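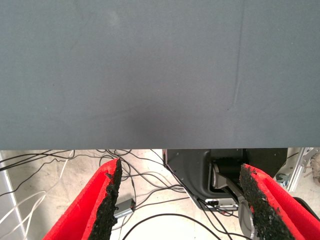

Cables on the floor under a grey panel, with a small grey device among them.

SANDHAM CABLE MONTH IS BACK, AND I WANT YOUR FLOORS

Sandham, February — I'm Suha Azar, I run Grestari, and I have spent far too much of my life on my knees looking for the other end of a black cable. So I'm very pleased to say our free cable tidying visits are back this month, and there are 100 of them up for grabs for homes, clubs and small offices in and near Sandham!

You know the sort of floor I mean. Thin black leads looping over one another in every direction, a bunch of white ones off to the side, a little grey box sitting in among it all. Most of us have a patch like it somewhere (mine is in the spare room and I'm not discussing it).

Each visit lasts 2 hours. Shoaib Butt and I come round with labels, ties and a big flask of tea, and we go through the lot with you, lead by lead. You tell us what you use, we tag both ends, and anything spare goes in a box for you to keep or pass on. We don't unplug a thing until you say so — please save your work first, though!

We're also launching the Starnari kit, for people who'd sooner do it themselves. It has 300 write-on labels, a roll of soft ties and a short guide by Shoaib, who has strong views on coiling. You can pick one up from our shop on Semaan Street, or ask us to bring one along.

To book a visit, pop in to the shop or drop us a note through the door with your name, address and a rough idea of the mess. Mornings go first, so if you can manage a teatime slot you'll probably see us sooner.

Press enquiries: Suha Azar, Grestari, Semaan Street, Sandham.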